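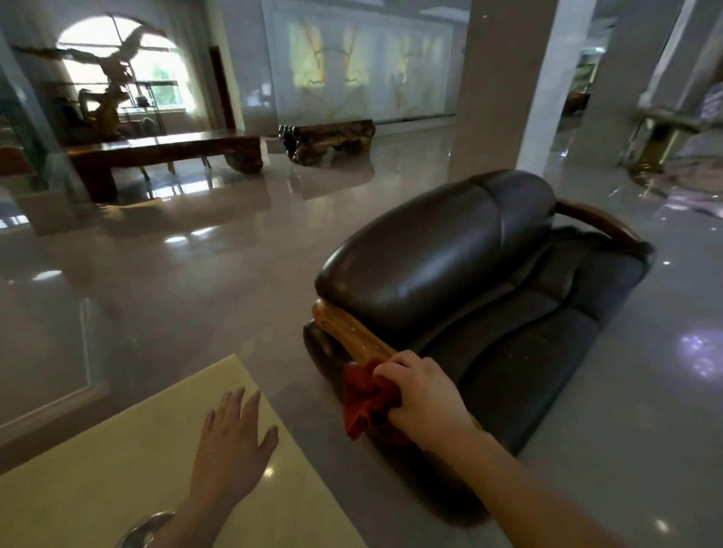
Siwan Powell
Community Reporter

Thursday, November 13, 2025

The Irkside Winter Supper Dance will move to the Prulledora Ballroom next month after outgrowing the cafeteria at the Beaudoin Street school, organizers said this week.

The dance will be held on the second Saturday in December. Doors open at 5:30 p.m., supper is at 6:15, and the band starts at 7:30. Tickets are $40 and include the meal, coffee and dessert. There will be a cash bar in the lobby.

The new room seats 200 for supper, with 8 people to a table. Last year's dance sold out in four days, and the people left on the waiting list could have filled several more tables.

"We had folks eating off their laps on the stage," said Maysoun Mansour, who has run the dance since it started. "They were nice about it, but I didn't want to do that to them again."

Music will be provided by Dulilis, a six-piece band that plays mostly swing and Motown, with some country later in the evening. The band played the last two dances and was asked back. Drummer Vusumuzi Mokoena said the group has added a few waltzes after getting requests at the merchandise table.

"People came up and said their parents wanted something slower," Mokoena said. "So there's a waltz in each set now, and two in the last one."

The band will also take requests in writing. A box will be on the table next to the coat check until 8:45 p.m.

For people who don't know the steps, Lovely Dalisay will teach a free beginner lesson on the two Tuesday evenings before the dance. The lessons start at 7 p.m. at the ballroom and last an hour. A partner is not needed. Dalisay asked that people wear shoes with smooth soles – sneakers tend to stick to the floor there.

Supper this year is roast chicken or baked ziti, with green beans, rolls and salad. Guests should mark their choice when they buy a ticket. Bienvenido Ambrosio, who is in charge of the kitchen, said he can handle most food allergies if he hears about them a week ahead. The pie will be apple or pecan, and there will be a sugar-free option.

Anyone who wants to sit together should buy tickets together or put the same name on each order form. Smaller parties will be placed at shared tables. Mansour said she starts the seating chart the Sunday before and does not like to change it after that.

There is no dress code. Most people wear what they would wear to a wedding, Mansour said, but last year a few came in jeans and danced all night.

Parking at the ballroom is limited. The lot behind the building has spaces for drivers with permits and for dropping off passengers. Everyone else should use the lot across from the post office, where parking is free after 5 p.m. The ballroom's side door has a ramp, and the restrooms are on the same level as the dance floor.

Tickets go on sale Monday at 9 a.m. at the ballroom box office, which takes cash, checks and cards. There is a limit of eight tickets per person. Tickets will not be sold at the door.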